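밥 먹고 나서 식탁 치우는 일, 저는 요즘 이게 하루 중에 제일 속 시원한 시간이에요! 예전에는 접시 하나 들고 싱크대 갔다가, 다시 와서 컵 들고 갔다가, 쓰레기는 또 따로 모으고... 그렇게 왔다 갔다 하다가 지쳐서 반쯤 남겨 두고 앉아 버리곤 했거든요. 그런데 쟁반 하나랑 통 하나를 제대로 쓰기 시작하고부터는 정말 달라졌어요. 이번 글에는 제가 쓰는 방법을 순서대로 적어 볼게요.

## 쟁반은 왼쪽, 통은 오른쪽

시작은 자리 잡기예요. 씻을 것은 전부 왼쪽 쟁반으로, 버릴 것은 전부 오른쪽 통으로 갑니다. 왼손잡이라면 반대로 두셔도 되고요. 중요한 건 매번 같은 쪽에 두는 거예요. 며칠만 지나면 손이 알아서 움직여요(진짜예요, 저는 나흘쯤 걸렸어요).

쟁반은 테두리가 살짝 올라온 플라스틱 쟁반이 제일 편했어요. 컵이 미끄러져도 테두리에서 멈추고, 국물이 조금 흘러도 쟁반 안에서 끝나니까요. 통은 입구가 넓고 뚜껑 없는 것으로 고르세요. 뚜껑이 있으면 한 손으로 열고 한 손으로 넣느라 두 배는 번거로워요. 저는 식탁 위, 가장자리에 바짝 붙여서 올려놓고 쓰는데, 다 치운 다음에 통만 번쩍 들고 나가면 되니까 참 좋아요.

## 접시와 컵부터 먼저

쓰레기가 눈에 더 거슬려서 그쪽부터 손이 가기 쉬운데요, 그래도 그릇을 먼저 옮겨 보세요. 그릇이 빠지면 식탁에 자리가 확 생겨서 나머지가 훨씬 빨리 끝나요.

- 접시에 남은 것은 쟁반에 올리기 전에 긁어내기
- 컵에 남은 음료는 미리 비우거나, 못 비웠으면 쟁반 한가운데에 세우기
- 큰 접시는 바닥에, 작은 접시는 그 위에
- 포크와 숟가락은 접시 위에 한 방향으로 눕히기

컵을 눕혀서 나를 때는 손잡이가 위로 오게 두면 집기도 쉽고 옆으로 덜 굴러요. 골이 진 머그처럼 겉면이 울퉁불퉁한 컵은 손에 착 잡혀서 치울 때도 기분이 좋더라고요.

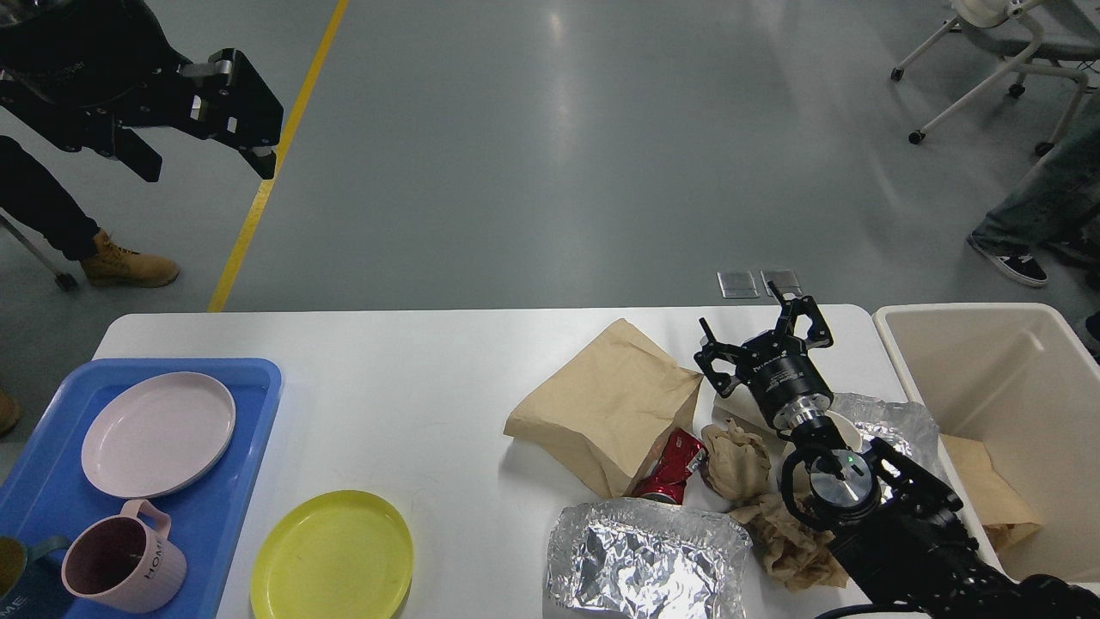 그릇이 빠졌으면 이제 포장 쓰레기 차례입니다. 배달이나 포장 음식을 먹은 날은 종이봉투, 은박 용기, 음료 캔이 한꺼번에 나오잖아요. 저는 부피가 큰 것부터 집어요. 종이봉투가 제일 먼저예요! 납작하게 눌러서 통 벽 쪽에 세워 넣으면 가운데가 비어서 나머지가 쏙쏙 들어가요.

구긴 종이 뭉치는 맨 나중에 남는 틈에 끼워 넣습니다. 종이를 공처럼 뭉치면 의외로 자리를 많이 차지해요. 처음부터 반으로 접고 또 접는 버릇을 들이면 통을 비우는 횟수가 눈에 띄게 줄어요. 저희 집은 식탁용 통을 하루에 3번까지 비우던 때도 있었는데, 지금은 저녁에 한 번이면 충분해요.

## 은박 용기와 캔

은박 용기는 그냥 눌러 버리면 안에 남은 기름이 옆으로 새요. 남은 음식을 긁어내고 키친타월로 한 번 훑은 다음에 접어 주세요. 은박 뚜껑은 용기 안쪽으로 접어 넣으면 날카로운 모서리도 가려지고 모양도 깔끔해요. 낱장 은박지는 모서리를 안으로 말아 가며 뭉치면 됩니다.

캔은 물로 가볍게 헹구고 물기를 뺀 뒤에 재활용으로 보내요. 식탁에서는 일단 한 통에 모으고, 분리수거함 앞에서 종류별로 나누는 게 저한테는 맞더라고요. 식탁 위에 통을 여러 개 늘어놓아 본 적도 있는데 자리만 차지해서 금방 그만뒀어요. 재활용 기준은 동네마다 다르니 사는 곳 안내문을 한번 확인해 보세요.

## 비닐은 제일 마지막에

투명 비닐봉지는 가벼워서 자꾸 부풀어 올라요. 먼저 넣으면 다른 걸 넣을 때마다 튀어나오니, 공기를 쭉 빼고 한 번 묶어서 맨 위에 올려 두세요. 나중에 분리할 때도 바로 집어낼 수 있어서 편해요. 과자나 초콜릿 포장지처럼 작은 것들은 큰 봉투 하나에 몰아 담으면 통 바닥에 들러붙지 않아요.
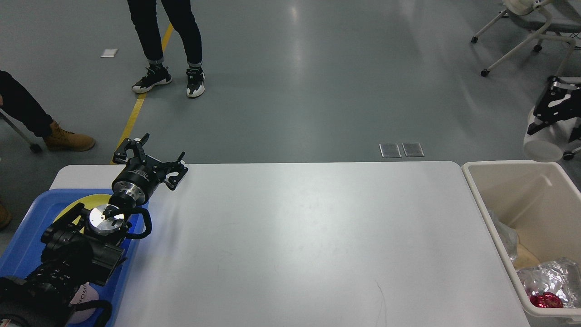

식탁을 닦을 때는 먼 쪽에서 몸 쪽으로, 한 방향으로만 닦으세요. 동그랗게 문지르면 부스러기가 사방으로 퍼지기만 해요. 저는 마른 천으로 부스러기를 한 번 쓸어 내고, 물에 적셔 꼭 짠 천으로 한 번 더 닦아요. 흰 식탁은 얼룩이 잘 보여서 귀찮을 것 같지만, 어디를 닦아야 할지 바로 보이니까 저는 오히려 좋아해요!

잘 안 지워지는 자국에는 베이킹소다를 물에 개서 살짝 올려 두었다가 닦아 내면 되는데, 표면에 따라 광이 죽을 수 있으니 구석에서 먼저 시험해 보시고요. 긁힌 자국은 문질러도 안 없어져요. 괜히 힘주다가 주변까지 뿌옇게 만들지 마세요(제가 해 봤습니다...).

## 자잘하게 덧붙이는 것들

- 바닥은 식탁을 다 닦은 다음에 한 번 둘러보세요. 작은 종잇조각이 꼭 하나씩 떨어져 있어요.
- 쟁반도 그릇이랑 같이 씻기. 바닥면까지 닦아야 다음번에 식탁에 자국이 안 남아요.
- 통 안쪽은 일주일에 한 번, 주방 세제로 씻어서 엎어 말리기.
- 여럿이 먹은 날은 한 사람이 쟁반, 한 사람이 통을 맡으면 손이 안 부딪혀요.

저녁 먹고 나서 타이머를 켜고 해 봤더니 처음엔 19분이 걸렸는데, 자리를 정해 두고 나서는 노래 두 곡이면 끝나요. 다음 글에서는 쟁반에 밴 김치 냄새 빼는 법을 써 볼게요. 굵은소금이랑 쌀뜨물만 미리 챙겨 두세요!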